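Skatska: a list of inscriptions from second-hand books

What it is

Hello! I collect the things people write in the fronts of books. "To Mum, get well soon", "Property of the sixth form, DO NOT REMOVE", that sort of thing. I've done it on scraps of paper for years and finally typed the lot up, and Skatska is the result: one plain table of 879 books, of which 275 have something handwritten in them. The rest are clean copies, and I kept them in on purpose (more on that further down).

The name is from a misread signature in a gardening manual. I spent a whole evening convinced it was a village. It was Sandra.

If you only want the fun bit, open inscriptions.csv and scroll. If you want to do something sensible with it, please read on, as there are a few traps in here and I fell into most of them myself.

Where the books came from

Four of us did the looking: me, Ruoxi Jin, Dénes Simon and Chunhua Ye. Most of the books passed through Stullby, the second-hand shop where I help out in the afternoons, and a fair number came from the Younis hall sale in May, which is a wonderful and slightly frightening event where you get elbowed over paperback thrillers. The rest are our own. Ruoxi's share leans heavily towards cookery and Dénes buys nothing but railway histories, so if you find yourself writing a paper about how railway readers never sign their books, you've mostly found out about Dénes.

All the books are in English apart from a small run of Hungarian ones, marked hu in the language column. Dénes typed those and translated them too.
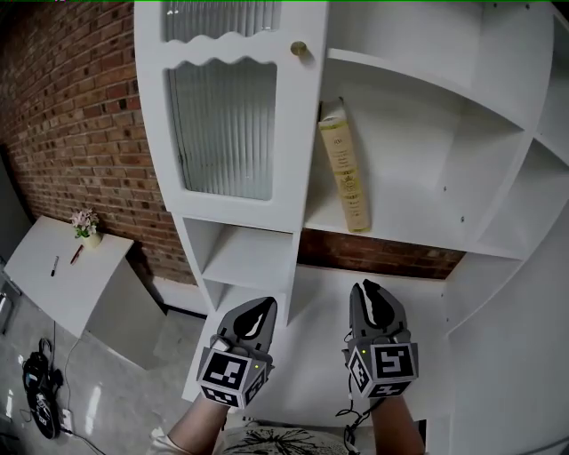 A cream-covered book on a white shelf, next to a ribbed glass door.

What's in the files

books.csv
One row per book. Columns are book_id, title, author, year_printed, binding, language, source, inscribed (yes or no). The year is the one printed in the book in your hand, so a reprint gets the reprint's year even if the novel is far older. Where there was no year I left it blank. I did try guessing from the typeface for a while. Don't do that.

inscriptions.csv
One row per bit of writing, joined on book_id. A book can have several rows (a hymn book from Stullby has a whole family's worth, each crossing out the last). Columns are text, position, tool, kind, year_written, legible.

places.txt
The place names mentioned, tidied up by Chunhua, with the spelling as written and the spelling as it is on a modern map. She's far more patient than I am.

notes.txt
My rambling. 200 lines of it. Nothing depends on it and you can delete it without hurting my feelings.

How we typed things up

Exactly as written, spelling and all. If someone wrote "happy birtday" then it says "happy birtday". Line breaks are shown with a slash. Anything we couldn't read is [?] for a word and [??] for a longer stretch. Crossings-out are wrapped in square brackets with a minus sign at the start, so [-Peter] Paul means Peter was struck through and Paul written after it.

The kind column has these values and no others: gift, owner, school, library, prize, price, note, other. "Price" is pencilled shop prices, which I nearly left out, and then Achilleas Sarantis wrote to ask if I had any, so in they went. "Note" is for comments on the book itself. My favourite of those is on the last page of a detective story and says only "Oh for goodness sake".

Gift is the hardest one to agree on. "With love from Auntie" is plainly a gift, but a bare name and a Christmas date could be either a present or someone proud of their new book. We settled on this: if there are two people named, or a "to" or a "from", it's a gift. If there's only one name, it's an owner. It gets some wrong, I'm sure, but at least it gets them wrong the same way each time.

About the clean copies

People have asked me to drop the books with nothing in them. Please don't, or do it at your own end! Without them you can't say anything about how common inscriptions are, only what they're like. That said, the books that reach a shop shelf have already been picked over, and lots of shops rub out pencil before selling. Stullby doesn't (I checked, at length, and was asked to go and make the tea). The hall sale I can't speak for.

Privacy

This took longer than everything else put together. Full names with a date in living memory have been cut to a first name and an initial. Street addresses are gone entirely. Phone numbers are gone, even the lovely old short ones. A few inscriptions were plainly private, the kind of thing you'd be mortified to have turn up in somebody's table, and I took those out whole — the book still counts as inscribed, and its text says withheld.

If you recognise your own family in here and you'd like it removed, write to me and I'll do it, no questions. If you'd like the book back I will try for that as well. It has worked once so far, with a prize Bible, and I was useless for the rest of the day.
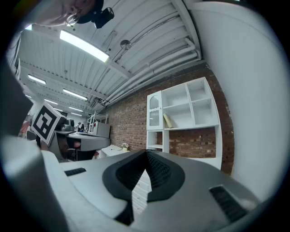
White cube with a black square pattern on one face.

Known problems

Commas. Some of the older rows were typed in a different program, Tillano, which put straight quotes around everything and then didn't always close them. I've fixed the ones I found. If your spreadsheet suddenly swallows half a page into one cell, look for a missing quote just above.

The tool column (pencil, ink, biro, felt tip) is only as good as our eyes. Faded ink and soft pencil look very alike in a hall with bad lighting.

Two of us write our sevens with a bar and two don't, and some of the years in year_written were copied from our paper notes. Kaiwen Xie went through them all and corrected what could be corrected. Where the book had already been sold we left a question mark after the year, so treat that column as text or your import will fall over.

Position is free text and I'm sorry. "Inside front", "front inside" and "inside cover" are all the same place.

Using it

Do what you like with it. A mention would be nice. If you make something from it, a chart or a poem or a bit of homework, please send it over, I'd love to see it!

Adding to it

Yes please. Copy the header row from inscriptions.csv, fill in what you've got, leave the book_id empty and I'll give it a number. One book is plenty. Do the names bit before you send it, and don't tidy the spelling.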